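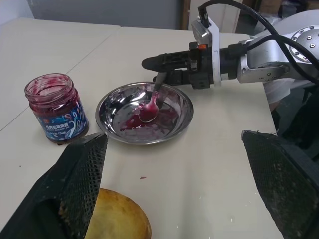

Getting the last of the jam out of its jar is the part of breakfast service people tend to rush, so please take your time over this section of the Jarman breakfast set guide. The set is meant to make serving jam and rolls easy at home, and once you have done it a morning or two you will hardly need these pages. A jar with a dark layer near the bottom and streaks up around the rim still has jam worth serving, and a shallow round steel bowl standing next to it, with a spoon resting inside, makes the whole business much easier on the wrist.

4. Serving jam from the bowl

Step 1. Wash the bowl and the spoon in warm, soapy water and dry them well with a soft cloth. A drop of water left in the bottom will thin the jam.

Step 2. Stand the jar on a flat surface, on whichever side suits you, and take off the lid. Put the lid somewhere clean – a saucer is fine.

Step 3. Spoon the jam into the bowl a little at a time. Scrape down the inside walls of the jar first, then go after the thick part at the bottom.

Step 4. Stir gently for 15 seconds, until the jam loosens and spreads easily.

Step 5. Split your roll with a bread knife and spread the jam with the back of the spoon, starting in the middle and working outward.

Note: If the jam is very stiff, let the bowl stand on the counter for 15 minutes and try again. Most jams come round nicely with a bit of patience!

Note: The bowl holds 300 ml to the brim, but we suggest you fill it far less than that, so the spoon handle stays clean.

Caution: Do not put the bowl in the microwave, and never heat it with the spoon inside.

Caution: Never scrape a chipped or cracked jar. Throw it away, jam and all.

Leftover jam from the bowl should go into a small covered dish in the refrigerator, and should not be returned to the jar.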